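Health > Home Devices > Sleep & Breathing

5 min read

Clerach Risex nasal rinse system: a month of daily use

I have had clogged sinuses most winters since college. Sprays help for a few days and then stop helping, and my doctor suggested I try rinsing with salt water instead. I had used a squeeze bottle before and hated it. The Risex is a powered rinser from Clerach that costs $114 with one tank, two nose tips and a box of 30 salt packets.

I started in February and used it every evening, plus some mornings when I woke up stuffed. 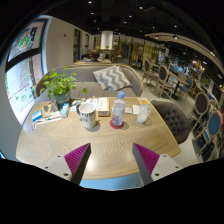
Setup took a few minutes. You fill the tank to the line, add one packet, shake it and snap it onto the base. The manual is clear that plain tap water is not safe for this. Use distilled or sterile water, or tap water you have boiled and let cool. I bought distilled by the gallon, so add that to the running cost.

The pump has 3 settings. Low is gentle enough for a first try. Medium is what I ended up using. High made my ears feel full, and I quit using it after two tries.

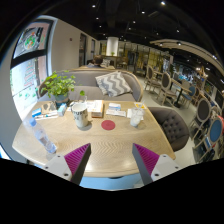
Malte Teuber
Staff Reviewer, Home Health

Compared with the Cendell, which I tested last year, the Risex is quieter and the stream is steadier. The Cendell pulses, and I would lose the angle and end up with water down my sleeve. The Cendell does have the larger tank. With the Risex on medium, I ran out just before the second side felt done.

Cleaning is the weak spot. The tips and tank come apart and can be washed with soap, but there is a rubber seal under the tank that holds water. I had to pry it out with a fingernail and leave it on a towel overnight.

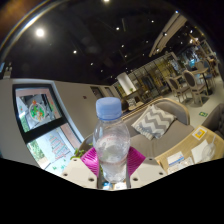
Torbjørn Skjelbred wrote in to say his seal started to smell after six weeks, and that Clerach mailed him a new one at no charge. He also switched to Haberkorn packets, which he finds sting less. I haven't tried those.

Did it help? My nose was clearer at bedtime and I slept better on most nights. It did nothing for the pressure over my eyes. If you have had recent sinus surgery or get a lot of ear infections, ask your doctor before you buy one.

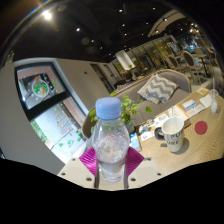 RATINGS

Comfort: 9 out of 10
Noise: 8 out of 10
Cleaning: 5 out of 10

The battery lasted 9 days on a charge. The cable is short and the plug is bulky, so it blocks the second outlet in my bathroom. Replacement tips are sold in pairs.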